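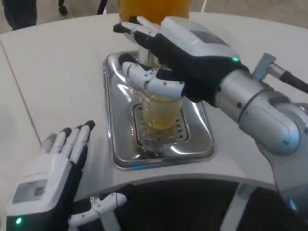 Sharon Simiyu wrote back that a melting curve from one fluorimeter on one afternoon doesn't show the probe can tell a 12-base deletion from a pipetting error, and I agree with her. Read this card with that in mind.

Testelar melt data, README

What's in it: raw fluorescence readings from 26 plates of synthetic duplex DNA, each strand pair labeled with a donor dye and a quencher. One file per plate, comma separated, temperature in the first column. Plate layouts are in the layouts folder. The fitting script is called Bite and lives in its own folder with its own notes.

What's not in it: genomic DNA. The Flallcombe poster said "genomic samples" and that wording was wrong. Everything was ordered as oligos and annealed in buffer.

Known problems

Plates 2 and 12 were read with the gain set too high and the top of the curve is flat. Bite will still return a melting temperature for them. Don't use it.

The baseline correction assumes the dye's signal drops in a straight line as it warms. I have not seen good evidence for that over the whole range we used, and the low end looks curved to me. Josphat Sang thinks the effect is small enough to ignore – he may be right, but the check he ran used the same plates the correction was tuned on.

Salt concentration is the value we meant to make up. It was not measured afterward.

The Rurura set was added on 27th March. It uses a different quencher, so please don't pool it with the rest, whatever the column names suggest.

Use: fine for teaching curve fitting or for testing your own baseline code. I would not quote a detection limit from it. If you do find one that holds up on fresh plates, send the raw files along with the number.

Repeat runs with new buffer are planned for May.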